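Etim Staff Lounge Reopens After a Review of Shared Spaces
Posted 4th February

The Etim building has 424 employees on its rolls, and until last year it offered them one place to sit down with a cup of coffee. Weronika Wróbel, who oversees workplace services at the Zimodholm office group, was asked to study how that room was used and to recommend changes. She spoke with this newsletter about the findings.

The review began in September with a short survey and a series of visits at different hours. Ms. Wróbel said the results were less dramatic than some managers had expected. "People were not asking for more furniture," she said. "They wanted to know when the room was theirs and when it was booked for a meeting. That was the complaint we heard on every floor."

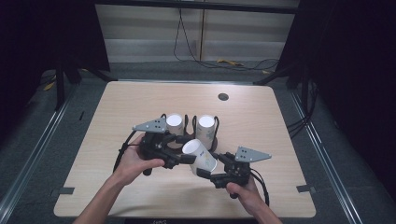

Under the new policy, meetings may no longer be scheduled in the lounge between eleven and two. Departments that relied on those hours have been given access to the conference rooms on the Caltby side of the building. Ms. Wróbel acknowledged that the walk is longer. "It is an inconvenience for the payroll team in particular, and we have told them so. We will look at it again when their lease of the lower floor comes up."

She was also asked about noise, which drew more written comments than any other subject. Two departments had requested a quiet rule for the entire day. The review recommended against it. Ms. Wróbel said that a break room in which conversation is discouraged tends to stand vacant, and that the Jirnholm office tried such a rule for four months before withdrawing it. "They lost the room, in effect. Staff took their breaks at their desks, and the desks became louder."

Supplies are now ordered centrally. Each floor previously kept its own account for coffee, tea and cups, and deliveries often arrived on the same morning from separate vendors. A single monthly order has replaced these. Requests for particular brands of tea should go to the front office in writing.
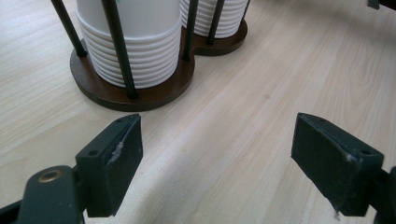 Ryszard Kubiak took a different view of the central order, remarking that his floor had never once run out under the old arrangement and had already done so twice under the new one. Ms. Wróbel did not dispute the point. "The first order was too small," she said. "We based it on the previous year's invoices, and those did not include what people were buying themselves."

The quantities have been corrected for the coming month. Comments on the policy may be left at the front office, and the booking hours are posted beside the lounge door.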